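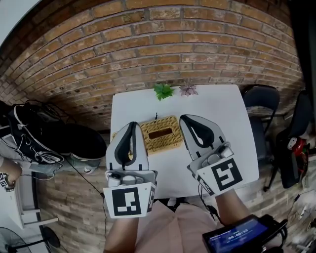 So I've been going back and forth on tissue box covers for weeks and I need other people to weigh in before I lose it. Our front room at work has the brick wall and the white table, and clients sit there while they wait, and until December we just had the cardboard box out with the flowers printed on it. I finally swapped it for a wicker one, the golden tan kind with the slot in the top, and put it in the middle of the table with the two little fake succulents (one green, one pinky lavender) pushed to the back. I love it! My coworker Etelka says it looks like a bread basket. Is wicker dated? Should I be looking at plain white ceramic, or wood? And do the plants stay? Table is white, wall is red-brown brick, chairs are black, and I can't change any of those.
— parveen_s

---

dustbunny80
Wicker is fine. Wicker against brick is one of those combos that works without trying. I would lose one of the plants though. Two small ones next to each other always look like they're waiting for a third.

---

ekrem.y
Disagree on the plants, keep both. The green and the pink are the only color on that table that isn't brown or white. If you take one away you've got a lonely plant and a box.

I'd be more worried about the weave. We had a woven cover in our hallway and it was a dust trap like you would not believe. I was in there with an old toothbrush every couple of months. Gave it to my mother-in-law in the end, and she thinks it's wonderful, so there you go.

---

parveen_s
Ugh, the dust. I've been wiping it with a dry cloth and that seems OK so far? But it hasn't been out very long. What did you use on yours apart from the toothbrush?

---

ekrem.y
Soft paintbrush, the cheap kind from the hardware store. Go along the weave and not across it. A hair dryer on cool also works if you take it outside first. Do not do what I did and rinse it in the sink. It took forever to dry and one corner went a funny shape.

---

zubi_avci
Popping in to defend white ceramic because I have one and it's great. You wipe it and you're done. BUT on a white table it'll vanish. Mine sits on a dark dresser so it stands out. On yours I think you'd have a white lump on a white slab and people would be hunting for the tissues.

Also ceramic slides. I have a cat and I've caught mine mid-slide more than once.

---

dustbunny80
Felt dots on the bottom! The little ones for chair legs, 4 of them, costs next to nothing. Works on wicker too, which can scratch a shiny tabletop if there's a rough end of cane sticking out underneath. Flip yours over and run your thumb around the edge.

---

parveen_s
OK I just went and did this and there IS a scratchy bit on one of the short sides. No marks on the table yet, I think I got away with it. Felt dots going on tomorrow.

Zubi, that's a really good point about white on white. I was picturing ceramic on our reception desk, which is a totally different color, so I was decorating the wrong furniture in my head.

---

umut_t
Nobody has asked the real question. Does a full-size box fit in it, or is it one of those that only takes the short ones? I bought a gorgeous walnut cover from a shop called Vetberg, paid 40 for it, and the standard supermarket box is a finger's width too long. I have to take the tissues out of the cardboard and stuff them in loose, and then they come out in clumps of six.

---

parveen_s
Full size fits, just! It's snug, I have to wiggle it. And the first tissue out of a new box always tears because I can't get my fingers in the slot properly.

---

umut_t
Pull the first few up through the slot before you push the cover all the way down. Fluff them. Then it behaves.

40 for a box I can't put a box in. I'm still mad.

---

zubi_avci
Umut, return it?

---

umut_t
I peeled the sticker off and I've oiled it twice. It's mine now.

---

etelka_b
Hi, I'm the bread basket coworker. I stand by it. If you put a cloth napkin in there you could serve rolls.

My vote was for no cover at all. A plain box in a solid color, they make them in gray and navy now, and when it's empty you throw it out. No dusting, no wiggling, no felt dots. We have enough things in that room that need looking after.

---

dustbunny80
Boo! A bare box always looks like somebody has a cold.

---

ekrem.y
I'm a little bit with Etelka here. In a waiting room the thing gets grabbed by everyone. Wicker is hard to disinfect if that matters where you work. At home I wouldn't think twice.

---

parveen_s
It's a framing shop, so mostly people cry over their grandparents' photos and then choose a mat color. Germs are not at the top of the list, but I hear you. I might keep a pack of wipes for the table and do the paintbrush thing on the box at closing.

One more thing while you're all here. The box is dead center at the moment. Does that look stiff? I tried it at an angle nearer the plants and then people on the near side had to reach right over their paperwork.

---

zubi_avci
Center is good if it's for use. You can scoot the plants a bit farther apart from each other if you want it to look less lined up, but leave the tissues where hands are.

---

dustbunny80
What she said. And tuck the tag in, if yours still has its tag. I went a whole year with one sticking up at the back of mine.

---

parveen_s
...it does. It's a little dark one at the back. I thought it was part of the look!! Getting the scissors.

---

etelka_b
I told her about the tag in December.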